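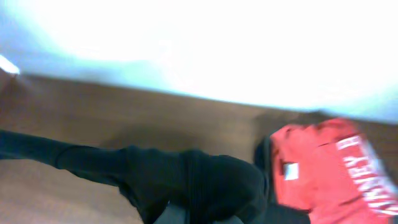
Folding table, October clear-out

Quick page, typing this before the van comes at four. It's the winter swap: everything out of the boxes, everything looked over, folded, back in the right boxes. We started Friday with 114 pieces and by lunch 61 were done, which is better than last year by a mile. Zerkero sent the shelf labels (wrong size, again, so we're trimming them with scissors) and Willems lent us the two long racks.

Not a proper gallery. Dimas asked for something to send round to the Grorndale people so they know what's coming and how it gets folded. Click through, skip what you like.

Dark knits and stretchy stuff first. Always the worst. They bunch up, they grab lint, they won't hold a crease. What works for us: shake out, lay flat, smooth from the middle to the ends, then fold. Don't start at the ends. You just push the lump to the middle and then you have to undo it.

Black especially. Black on black you can't see the seams, so feel for them with your thumb. Inside out pieces get turned the right way before they go anywhere near a pile. We found 7 last year that hadn't been, all in the same box.

Sleeves and legs: line up the long edges, never mind if the hem is off by a bit. Hems lie. Especially after a few washes. 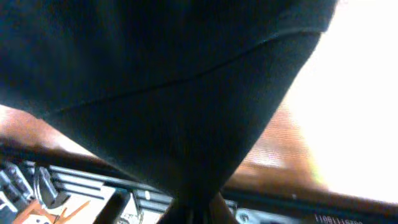
Tymofii Tkachenko wrote back to say that he folds everything in thirds and always has, that halves leave a hard line right down the front of a T-shirt, and could we please at least do the good ones his way. Fine. Good ones in thirds, everyday ones in halves. He also wants the heavy sweaters rolled and I'm not doing that, they take up twice the room.

While we're on it, the boxes. Seline boxes are the shallow ones, T-shirts only, two stacks side by side. The deep ones take pants and anything thick. If you can't close the lid without leaning on it, take one thing out. Dimas leans on it. We have three split lids.

Long dark pieces go lengthwise first, then across. Hold both ends, pull just enough to get the sag out, lay it down in one go. If a bit drops out at one end pick it up and start again, it takes ten seconds and it saves refolding the whole stack later.
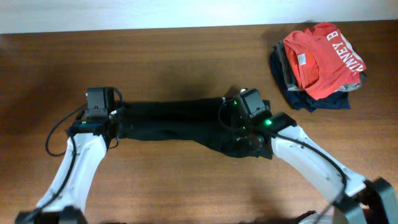

Black one held out lengthwise, orange-red tee on top of the folded stack.

Stacks: keep them low. A tall stack looks great for a minute and then somebody reaches past for the tape and over it goes. Put the finished stack out of the way toward the back so there's room to work in front. Brightest color on top if you've got one, it's easier to spot which stack is which when you're carrying boxes back and forth.

Tags. Leave the neck tags alone. Last spring somebody snipped a whole box of them to be tidy and then we had no sizes at all, had to hold every shirt up against another shirt. If a tag is scratchy write the size on a bit of masking tape and stick it inside the collar, THEN snip.

Anything with print on it folds with the print outside, so you can read at least part of it from above. Print against print sticks together in a warm closet, I've peeled a few apart and it isn't pretty. A sheet of tissue between if you're being careful. We ran out of tissue so we're being less carefull.

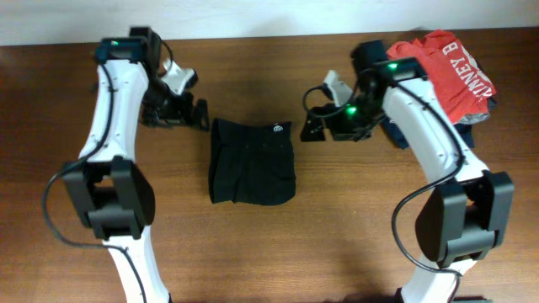
Last fold goes toward you, then flip it so the loose edge is underneath. Press once with a flat hand. Done. On to the next. Dark ones get their own box this year, lint reasons, and the label says DARK in big letters so there's no excuse.

Still to do: socks (ugh), the scarf bag, two boxes that never got opened last time and nobody remembers packing. Grorndale gets the first load tonight and the rest next week if the van is free. If you're coming to help bring a lint roller and your own tape, and park round the back because the front is all racks untill Willems picks them up.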